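4.2 What happens to people after the van is gone

I should say up front that I didn't set out to write about deductibles. My plan was a tidy paper on theft of work vehicles in Clindamden, and I had the police summaries all lined up before I did a single interview. Then I started talking to the owners, and the theft itself took up maybe five minutes of each conversation (sometimes less!) and the insurance took up the rest of the hour. So this section follows what they wanted to talk about.

I spoke with 29 owners, all of whom had lost a van or pickup to theft or robbery and all of whom ran businesses with only one or two vehicles. Bakers, a locksmith, a pair of sisters who deliver flowers, a man who repairs freezers for corner stores. Most of them live and work on the Sesero side of town, where the streets are narrow and people load up before dawn. I asked everyone the same opening question and then mostly let them run.
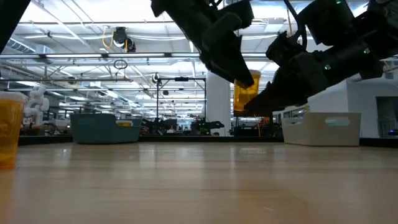

Why did so many owners go without a claim, even when they had paid for cover?

Mostly it came down to cash in hand. The deductible had to be found at the very moment the business had stopped earning, and a good number of owners looked at the sum, looked at what an old van was worth on paper, and decided the payout wouldn't get them back on the road anyway. Several had also been told, by a relative or a mechanic, that a claim would push up the next year's premium, and they didn't want to find out.

I had expected anger at the thieves. There was some, of course, but what I heard far more often was a kind of tired bookkeeping. People could recite the week after the robbery almost hour by hour – who they called, who lent them a car, which customers waited and which ones went elsewhere. One baker hauled trays in the back seat of her cousin's sedan until the upholstery gave out. The freezer man turned down every job he couldn't reach by bus, and he told me he still takes the long way home past the corner where it happened, just to prove he can.

The Sotelo fund comes into the story at this point. It's a small pot of money run through a neighborhood savings club, and it lends up to the full deductible with no interest for the first 30 days. Borrowers pay back 100 a week after that. I was skeptical when I first heard of it (it seemed too small to matter), and I've changed my mind on that, though with some reservations I'll get to below. Owners who used the fund filed their claims sooner, and they talked about the whole business differently. They complained about paperwork. I took that as a good sign.

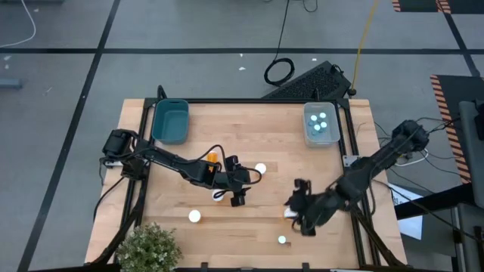

Several owners who read a draft of this section felt I was being too kind to the fund, and one wrote back that borrowing to pay a deductible is still borrowing, that she had been robbed once in the street and then again by her own policy, and that I ought to be asking why the deductible on a ten-year-old van is set where it is. I think she's right to press me on it. I put her point to the broker, Bodoretti, whose office handles a lot of the small business policies in town, and was told that owners pick the higher deductible themselves to get the monthly price down. That's true as far as it goes. But when I asked owners what they remembered about choosing, most remembered a form and a signature and very little else.

The amounts matter here, too. A difference of 200 in the deductible sounds like nothing to someone on a salary. For a florist in a slow month it can be the rent on the cooler. I kept running into this, a sum that looked trivial in my spreadsheet and turned out to be the hinge of somebody's whole spring. 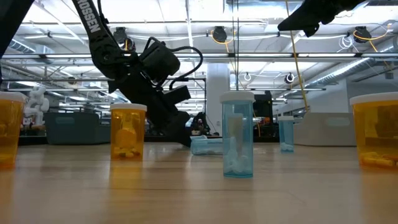

Figure 3. A black robot arm above amber and light-blue pill bottles on a wooden table.

Fear is harder to put in order. The owners who had been in the vehicle at the time, as opposed to those who came out and found an empty curb, were slower to replace it even when they had the money. Two had a check sitting in the bank and still hadn't gone to look at a van. One asked me if I thought a plainer color would be safer, and I had no idea what to tell her. Nothing in the policies I read covers that kind of gap, and I don't really know how you would write it in. I went back to the same owners in April to see who was driving again, and those visits are the subject of 4.3.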